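**Zatora à deux joueurs : ça vaut la peine ?**

**noemie_t**
Bonjour à tous. Quelqu'un a essayé Zatora en duel ? La boîte dit de 2 à 5 joueurs, mais au club d'Ermont on m'a dit que le marché ne bouge presque pas à deux.

**p.kurian**
Je l'ai joué trois fois avec mon mari. Excusez mon français, ce n'est pas ma langue maternelle. À mon avis le jeu à deux est bon, à condition de retirer 12 cartes de la pioche avant de commencer. Sans cela, on attend longtemps les caravanes.

**Barbier**
Pas d'accord. Retirer des cartes, c'est changer le jeu. La règle ne le demande nulle part.

**p.kurian**
Je vous demande pardon, c'est écrit à la dernière page du livret, dans les variantes. Peut-être vous avez la première édition de Zolteo, où cette page manque.

**Barbier**
Première édition, oui. Au temps pour moi pour la variante. Je maintiens que le score final à 100 points est trop long à deux.

**tsion_a**
Nous arrêtons à 50 points et la partie est plus nerveuse. Par contre, le joueur qui prend le port au premier tour gagne trop souvent, c'est cela que je n'aime pas. 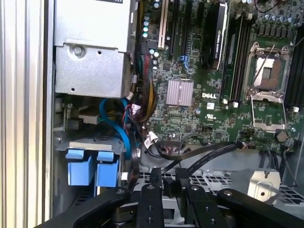 Pour corriger, nous donnons une pièce de plus au second joueur. Je ne suis pas certain que ce soit suffisant, il me faudrait encore quelques parties.

**noemie_t**
Merci ! Je vais essayer avec la variante et la pièce en plus. Et 50 points.

**Barbier**
Sans la pièce, d'abord. Le port se bloque très bien avec un entrepôt.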